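# Coffee nap 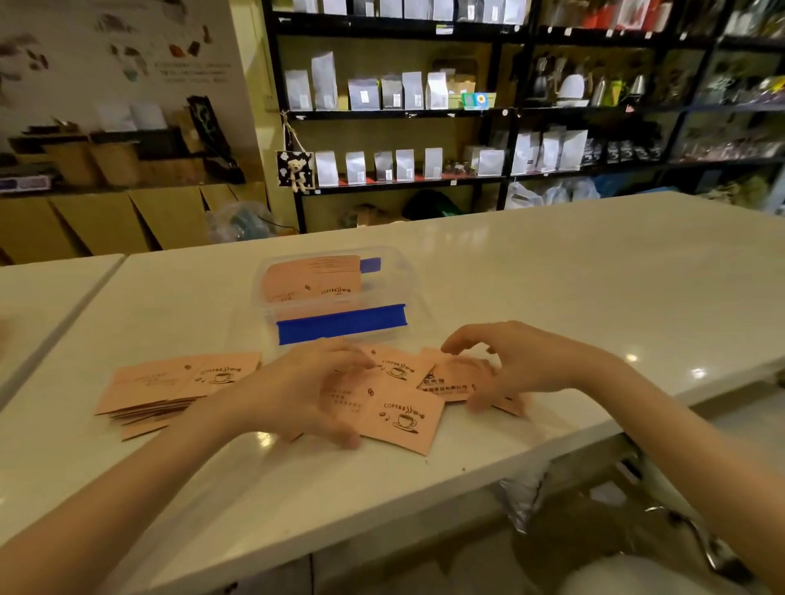
*Paper drip-bag coffee packets on a white counter.*

A **coffee nap** is a short sleep taken right after drinking a cup of coffee. The drink and the nap each fight tiredness in their own way, and the fun of the method lies in the timing – the caffeine starts to kick in just as the sleeper wakes up. It goes by several other names, including *caffeine nap* and, in casual speech, *nappuccino*.

## How it works

During waking hours a substance called adenosine builds up in the brain. As it locks on to its receptors, a person feels more and more sleepy. Caffeine has a similar shape and can fit into the same receptors, where it blocks adenosine without causing the sleepy feeling.

Sleep also helps clear adenosine away. Caffeine needs a little while to pass through the gut and reach the brain, often 20 minutes or so, and a nap fits into that gap remarkably well. The caffeine then arrives to find less competition. It's a wonderfully simple piece of body chemistry, although the full picture is still being studied.

## Method

The coffee is drunk fairly quickly, hot or iced, and the napper lies down or leans back right away. An alarm is set for 15 to 20 minutes. Longer naps can run into deep sleep, and waking from that often brings on a heavy, foggy feeling known as sleep inertia. Falling fully asleep isn't required. Even a light doze may help!

Any coffee with enough caffeine will do: espresso, filter, instant or single-serve drip bags. Milk and sugar are a matter of taste. Decaf misses the point, of course.

## Research

Small studies using driving simulators have found that sleepy people made fewer errors after caffeine and a short nap together. Other work has looked at night-shift staff, with promising results for alertness. Most of these trials had few participants, so the size of the benefit is hard to pin down.

## Popular use

The habit has keen followers among drivers, students and shift workers. In the town of Vevthorpe, the Lilomby café sets aside 4 reclining chairs for coffee nappers each April, and its guest book holds 977 signatures.

## Cautions

Caffeine can linger for many hours, so a late-afternoon coffee nap may spoil the night's sleep. People who are pregnant, sensitive to caffeine or living with a heart rhythm problem are usually told to check with a doctor first. A coffee nap also doesn't replace regular sleep.

## See also

* Power nap
* Sleep inertia
* Circadian rhythm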